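Search the board Search titles only Advanced

Drying laundry on a shared roof — is there an etiquette?

saltcellar
We moved into the Holtent building in April. Top floor, which the listing called "sky access" and which means we live under everyone's feet on laundry day. There's a shared terrace up there and no written rules whatsoever about drying clothes on it. I asked the management company and got a link to a PDF on bicycle storage.

I've been spreading things out on the round stone table, since the lines are always taken by 7 a.m. 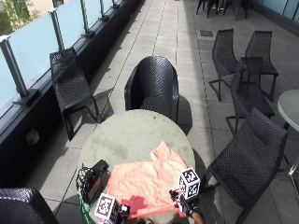
My neighbor Uldis Jaunzems informs me that tables are for eating, that lines are for laundry, and that I'm the first person in 13 years to confuse them. I have never seen a human being eat up there. Am I wrong?

pegleg_951
Yes, you're wrong. Stone tables hold grime no matter how often the rain rinses them, and then you're wearing it to work. Buy a folding rack. Mine's a Temitz, it wobbles like a newborn calf, and it has outlived two marriages on my floor.

mrs_bluing
Disagree with pegleg. A flat surface is the correct way to dry a knit. Hang a sweater on a line and you'll have a tunic by supper. Put an old towel under it and flip it once.

pegleg_951
A towel. On a communal table. So now there are two wet things where somebody's lunch should go.

mrs_bluing
OP just told you there is no lunch.

Yi-an Tak
I look after the roof schedule at my building (Bangera, 48 units, three lines, you can imagine the correspondence). What we settled on after a long winter of notes in the elevator:

1. Lines are first come, but nothing stays out overnight. Anything there at 10 p.m. goes in the basket by the door, and you get to explain your pajamas to whoever else is collecting theirs.

2. Nothing over the railing. It looks charming in travel brochures. Then the wind gets up and your pillowcase belongs to the dry cleaner across the street.
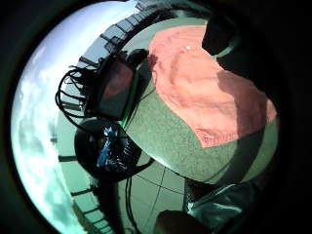
3. Tables are fine until noon. After that they're for people. We had one holdout who wanted 11:30 and he still brings it up.

4. Bring your own pins. Take your own pins home.

saltcellar
I could live with noon. I doubt Uldis could live with me living with it.

Uldis_J
I can read, you know. I'm the one who told you about this board.

saltcellar
Ah.

Uldis_J
For the record, I ate a sandwich at that table in March. It was a very good sandwich. Noon is acceptable if you wipe it down after.

pegleg_951
Wipe it down BEFORE. Am I typing in invisible ink?

mrs_bluing
Since we're being civil, I'll paste the bit from our old tenants' newsletter that I send to everyone who asks about drying colors outside. The Jumside has folded (sorry), but the advice holds up.
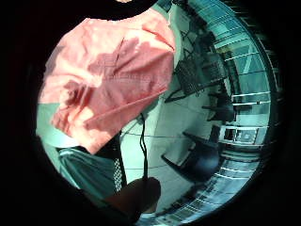
JUMSIDE ROOF, June — Residents are reminded that strong sun is hard on bright colors. Turn shirts inside out before hanging and bring them in as soon as they are dry. Whites may stay out as long as they like. The person using the middle line to air a rug is asked to beat it somewhere else.

pegleg_951
Was the rug yours?

mrs_bluing
It was a small rug.

saltcellar
Okay, so: wipe, towel, inside out, gone by noon. I'll stick a note on the roof door tonight and see how long it lasts.

Uldis_J
Use decent tape. The last one ended up in the gutter.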